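Unit 4: Setting out and excavating for foul drainage

Handout to accompany the classroom session. Bring it to the yard practical as well, with the blank level sheet from the back of the Unit 3 pack.

4.1 Scope

This unit covers shallow gravity drains serving one or two dwellings: setting out the line, fixing the levels, digging the trench, forming the bed, laying, testing and backfilling. It doesn't cover pumped systems, adoptable sewers or work in the highway. Trench support is introduced here and treated fully in Unit 6. Nobody on this course enters an unsupported trench during practical work, whatever its depth.

The worked example throughout is the Pumphrey plot, the same job used for the strip foundations in Unit 3. The drawing references have not changed.

4.2 Terms

Invert: the lowest point on the inside of the pipe. All drainage levels on the drawings are invert levels unless marked otherwise.
Formation: the bottom of the excavation before bedding goes in.
Cover: the depth from finished ground level to the top of the pipe barrel.
Gradient: the fall divided by the length, written as a ratio. A gradient of 1 in 80 falls one metre over eighty metres.
Haunching: material placed at the sides of the pipe up to mid-height.
Sidefill and surround: material placed beside and over the pipe before the general backfill.

Students regularly mix up invert and formation. The difference between them is the bedding thickness plus the wall thickness of the pipe. If the bedding is 100 mm and the wall is ignored, the pipe will finish high by the thickness of the wall. On a slack gradient that error matters at the connection.

4.3 Before digging

Service drawings are requested from the utilities and read before anything is marked on the ground. Drawings show that a service exists. They are poor evidence of where it is, and give no reliable depth. The area is then scanned with a locator in every mode it offers, along the line and across it, and the results are sprayed on the surface. Trial holes are dug by hand at each crossing.

On the Pumphrey plot the drawings show a water main crossing the drain line near the second chamber, and a disused gas service with no recorded end point. Treat the gas service as live until the owner confirms otherwise in writing.

4.4 Setting out the line

Work from the outfall upwards. The level of the existing sewer or chamber is fixed and everything else depends on it, so it is the first level to be checked on site. Lift the cover, take a staff reading on the invert and compare it with the drawing. A disagreement is reported before the machine is brought to the line.

Pegs are driven at each chamber centre and at each change of direction. Offset pegs are placed square to the line, clear of the trench edge and clear of the side on which the spoil will be heaped. Write the offset distance on the peg. A peg without a written offset is of no use to the next person.

Profiles or a pipe laser may be used to control depth. For profiles, the traveller length is chosen to give a comfortable sighting height, and the same traveller is used for the whole run. For a laser, the gradient is entered as a percentage; 1 in 80 is 1.25 per cent. Check the beam against a known level at the far end at the start of the shift and again after any break.

4.5 Worked example: Pumphrey, chamber A to chamber B

Existing invert at chamber A: 77.000 m
Length of run, A to B: 20 m
Design gradient: 1 in 80

Fall = 20 / 80 = 0.250 m
Invert at B = 77.000 + 0.250 = 77.250 m
Formation at B, with 100 mm of bedding and a 5 mm pipe wall = 77.250 - 0.105 = 77.145 m

Ground level at B is given as 78.200 m. Depth to formation is therefore 1.055 m.

Exercise 1. Repeat the calculation at the midpoint of the run.
Exercise 2. The invert at A is found on site to be 77.040 m. State the new invert at B if the gradient is held, and the new gradient if the invert at B is held.
Exercise 3. For each answer to Exercise 2, state who must be told.

4.6 Excavation

Trench width is the outside diameter of the pipe plus room to place and compact material on both sides. In practice the nearest standard bucket is used. Too wide a trench increases the load on the pipe and uses more stone; too narrow a trench cannot be compacted at the haunches.

The Garnenum mini excavator used in the yard has a bucket chart fixed inside the cab door. Read it before choosing. A toothed bucket is used to open the trench and a grading bucket for the last pass. The last pass should leave the formation undisturbed. Soft spots are dug out and replaced with compacted granular material, and the extra depth is recorded on the level sheet.

Spoil is kept at least 800 mm back from the edge on this course. Topsoil is stacked apart from subsoil. Where the trench runs alongside a footing, the engineer's instructions on depth and distance are followed, and the length left open at any time is kept short.

Water standing in the trench is removed from a sump at the low end. Pumped water carries silt and must not be sent to a ditch or a surface water gully without consent.

4.7 Bedding and laying

Bedding is single-size or graded granular material as specified. It is spread to the full width of the trench, levelled and compacted lightly. Hollows are scooped out for the couplings so that the barrel rests on the bed along its whole length. Bricks, timber packs and lumps of clay must not be left beneath the pipe.

Lay from the downstream end with sockets facing uphill. Cut ends are squared and chamfered, then lubricated. Push home to the depth mark, then draw back slightly where the maker's instructions call for an expansion gap. Check every length for level as it is laid. Correcting one pipe is quick work, and correcting a complete run after testing can take most of a shift.

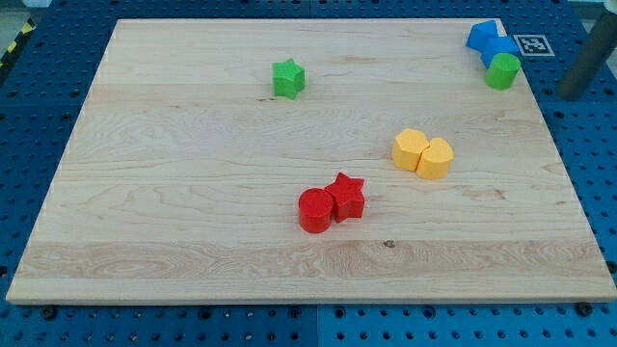 Chambers are set on the same bed or on a concrete base, as drawn. Unused inlets are capped with the proper fitting. Bends within the run are kept to the shallowest angle that will serve, and every length must be reachable by rods from at least one end.

4.8 Testing

The air test is carried out before the surround is placed. Both ends are plugged, the line is pumped slightly above the test pressure, and time is allowed for the temperature to settle. The pressure is then adjusted and the reading watched for the period given in the specification. A failed test is repeated once after the plugs have been cleaned and reseated. If it fails again, the joints are checked with soap solution.

The line is tested a second time after backfilling. The first test is for the benefit of the layer, and it is the second that building control will normally wish to witness.

4.9 Backfilling

Sidefill is placed evenly on both sides and tamped by hand. The surround is carried to 100 mm above the crown. Selected fill, free of large stones, follows in layers. No plate or rammer is used directly over the pipe until the cover stated by the pipe maker has been reached. The Wasadari rammer in the yard is heavier than it looks and is kept for the upper layers only.

Marker tape is laid where specified. In paved areas the sub-base is made up in layers to match the existing thickness.

4.10 Records

The level sheet, test sheet and a marked-up drawing are handed in together. The drawing shows the line as built, with two tie dimensions to each chamber from fixed points on the building. Fences and trees are not fixed points. Groups working on the Duka site should use the gable corners, as the porch is to be taken down.

The unit is marked out of 100. In the last intake nearly 82 per cent of the marks lost were lost on records, mostly for missing ties and unsigned test sheets.

Reading for the next session: Unit 5, sections 5.1 to 5.4, and the bucket chart.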